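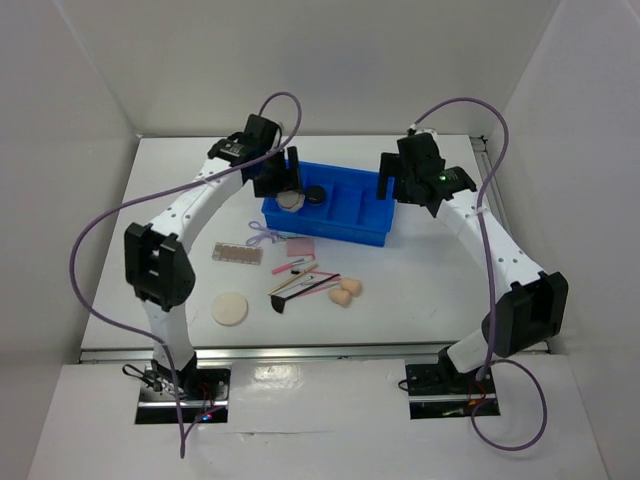
Holladden Tool & Craft Library
Frequently asked questions

Updated April. If your question isn't on here email Mei-kuen, address at the bottom.

Who can join?

Anyone over 18 living in Holladden or Edby. Bring photo ID and something with your address on it. Phone bill is fine, bank letter is fine. A library card on its own isn't enough, sorry.

What does it cost?

$30 a year per household. No monthly option right now. Students half price, show your card at the desk.

How many things can I borrow at once?

6 items. A drill plus its bit set counts as one. Sewing machine and foot pedal, also one. Clamps are counted per pair.

How long can I keep them?

Two weeks. Renew once online if no one's waiting. Carpet cleaner and the tile saw are three days only, no renewals.

Can I reserve something?

Yes, log in, find the item, hit Hold. We keep it at the desk four days then it goes back on the shelf. You'll get an email. Check your spam, a lot of them end up there.

I forgot my password

Use the reset link. If it doesnt arrive call us during open hours and we'll set a temporary one.

What are the late fees?

$1 per day per item, capped at $30. After that we treat it as lost and bill you for a replacement. Once you owe more than $6 your account freezes until it's paid.

I broke it. Now what?

Bring it back anyway and say so. Put a note on it. Worn blades, dull bits, snapped needles: no charge. Dropped in a pond: charge. Lindiwe Magagula looks at all the repairs and she decides. Please don't try to fix power tools yourself before returning them.

Do you supply blades, sandpaper, thread etc?

One blade with each saw. Everything else you buy. We sell sandpaper and bobbins at the desk, cash or card.

Do I have to clean stuff?

Yes. Brush off the sawdust, empty the vac, wipe down the tile saw. Dirty returns get a $6 cleaning fee. Paint sprayers need to be flushed right through, not just rinsed at the nozzle.

Can I use the tools for paid work?

Hand tools yes. Power tools no, our insurance doesn't cover it.

Where are you and where do I park?

Tseng Building, ground floor, door on the Anell Street side. Park behind the building, spaces marked TL. Not the ones by the ramp, those belong to the dentist and they do tow.

When are you open?

Hours are on the home page, they change in summer. Last checkout is 30 minutes before close. Returns right up to closing.

Is there a drop box?

Hand tools only. Nothing with a cord or a battery, and nothing gas powered. Gas tools come back to the desk with the tank empty.

Do you take donations?

Sometimes. We have over 100 hammers so no more hammers please. Want: cordless drills with a working battery, sergers, ladders under 8 feet. Email a picture first, don't leave things at the door.

Can someone else pick up for me?

If they're on your household account, yes. Otherwise no. Adding a person takes two mintues at the desk, they need their own ID.

How do I cancel?

Return everything, then email. We don't refund part years.

Contact: Mei-kuen Wei, membership desk, ext. 4000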